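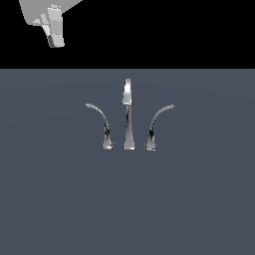 Niltasthorpe Tide Tables

A plain-text collection of old handwritten tide tables, typed up, checked and put into one tidy format. Version 2, January 26, 2022.

What is in this collection

For a long stretch of years the harbor office at Niltasthorpe wrote its tide times by hand, one sheet per month, and pinned them up by the slipway for anyone who had a boat to move. When a sheet was finished it went into a drawer. The drawer filled up, then a second drawer, and then a tea chest, and the whole lot survived. I think that's wonderful! This collection holds 1,208 of those sheets, typed out line by line, with the times, the heights and every scrap of margin writing I could read.

The sheets come from two places. Most were kept at Niltasthorpe itself. The rest are from Clelden, the smaller landing up the estuary, where the water arrives later and the range is a good deal smaller. Having both is a real treat, as you can follow a single tide from the mouth of the estuary to the mudflats and watch it lose its shape on the way.

Please note that none of this is for navigation. The channels have shifted, the old gauge boards are gone, and these are old tides. Use the current tables from your own harbor authority if you are going out on the water.

Files

niltasthorpe.csv holds the main harbor tides, one row per high or low water.

clelden.csv holds the same for Clelden.

margins.txt holds the notes written in the margins, each with the sheet it came from.

sheets.csv is a list of the sheets themselves, with their condition, the color of the ink and whether any part is missing.

corrections.txt is the running list of everything that changed between versions.

The files are plain UTF-8 text with commas between fields and a header line at the top. They open in any spreadsheet, though you should tell the spreadsheet to treat the time column as text or it will try to be helpful and ruin it.

Columns in the tide files

sheet: the sheet number, which matches sheets.csv.

date: year, month, day, with dashes.

kind: H for high water, L for low water.

time: four digits, 24-hour clock, always local winter time. The office never put its clocks forward on these sheets, even in summer. One margin note grumbles about visitors who did not know this and got stuck.

height_ft: height in feet as written.

height_in: the extra inches as written. I kept feet and inches apart because that is how they were read off the board, and turning them into decimals hid some very nice patterns in the rounding.

sure: Y if the entry was easy to read, M if it took some squinting, N if it is a best guess.

hand: a letter for the handwriting. There are several clear hands and a few that come and go. Please don't take the letters as proof that a certain number of people did the work. Somebody with a cold and a bad pen can look like two people.

How the typing was done

Every sheet was typed twice, on separate days, without looking at the first try. The two versions were then compared by a small script and each mismatch was checked against the paper. It's slow and I loved nearly all of it. You get to know the hands after a while. Hand C crosses the sevens and loops the twos, Hand D writes ones and sevens so much alike that you need the tides either side to tell which is which, and Hand F (my favorite) underlines the biggest spring tides with a flourish that gets bigger as the year goes on.

Where a number was lost to a tear, a stain or a rusty pin, the field is empty. I didn't fill gaps from a tide model. You can do that yourself if you need a full run, and then you'll know which values are yours.

Where a number is readable but plainly wrong, it was typed as written. A low water of 12 feet sits happily in the middle of one January, between two lows of ordinary size, and it has been left alone with a note in corrections.txt. Please don't send me a fix for that one. I'm fond of it.

The margin notes

If you only open one file, open margins.txt. The office used the margins for whatever was on its mind. There is weather, of course, mostly wind, and fog written in capitals. There are seals. There are lost oars, found oars, a long quarrel over mooring fees that goes on for several winters in two different hands, and a recipe for pickled samphire that stops just before the vinegar. There are also a lot of surge notes, where the water came in well over the predicted height, and those are the part that could be really useful to anybody working on old storms.

Spelling in the margins is kept. Abbreviations are kept too, and the common ones are spelled out at the top of the file. "Bd" means the gauge board. "O.S." seems to mean the outer steps, but on the Clelden sheets that makes no sense, as Clelden had only the one set. Ideas are very welcome.

Things to watch out for

The gauge board at Niltasthorpe was moved at least once. Heights step up on sheet 80 and stay there, and a margin note beside the step says only "new bd, better light." There is no record of how far it moved, so treat the runs before and after as separate. Averages taken across the step won't mean much.

The early Clelden sheets give high water only. Low water at Clelden is mostly mud, and I suppose there was nothing to read.

Some of the sheets are predictions, written out ahead of time, and some are readings taken on the day. The heading usually says which. Where it doesn't, the sheet is marked "unclear" in sheets.csv. A good hint is the rounding: predictions tend to land on neat inches, and readings are all over the place in a most cheerful way.

A few months exist in both forms, the prediction and the reading. They are marked "pair" and they're terrific fun to plot. Put one on top of the other and the storms jump right out.

Getting started

The easiest first thing to try is one month of high waters, drawn as a line. You'll see the springs and neaps swell and shrink across the page, and the two highs of each day taking turns at being the taller one. Then lay the same month at Clelden over the top and slide it until the peaks line up. How far you have to slide it changes with the size of the tide, and that little fact kept me up very late the first time I saw it.

After that, try the surges. Filter for pairs, take the prediction away from the reading and sort by what is left. Look up the top few in margins.txt and you will nearly always find someone complaining about wet boots.

The small scripts in the tools folder were written for the Panport plotting library, but they do nothing fancy and could be moved to anything else in an afternoon.

Changes in this version

Clelden sheets added, at last.

Handwriting letters redone from scratch. What used to be Hand B is now split between B and G.

The time column is now always four digits. Version 1 dropped the leading zeros, sorry!

Height fields split into feet and inches.

Many small fixes from people who checked entries against the scans. Thank you, it made a huge difference.

Known gaps and plans

There is a third batch of paper, from the ferry stage at Dankwa, still in its box. From a quick look it's in rough shape, with a good many sheets stuck together, and it will need proper care before anybody types a word of it. It may well fill the hole in the middle of the Niltasthorpe run, which is why I'm so keen to get to it.

The moon phases drawn on some sheets aren't recorded yet. Some of them have faces. I would like to find a fair way to put that in a column.

Sending corrections

Open an issue with the sheet number, the date of the entry, what the file says and what you think it should say. One entry per issue is easiest to track, but a long list is fine if you've been through a whole sheet. If you can read a word in margins.txt that I've marked with question marks, please send that too, even if you aren't certain. Two of the best notes in the file were stuck as question marks until a reader recognized a local name for a kind of net.

License

The typed text and the scripts are free to use, change and share for any purpose, as long as you say where they came from. A line such as "Niltasthorpe Tide Tables, version 2" is plenty. The scans are kept separately and have their own terms, listed in the scans folder.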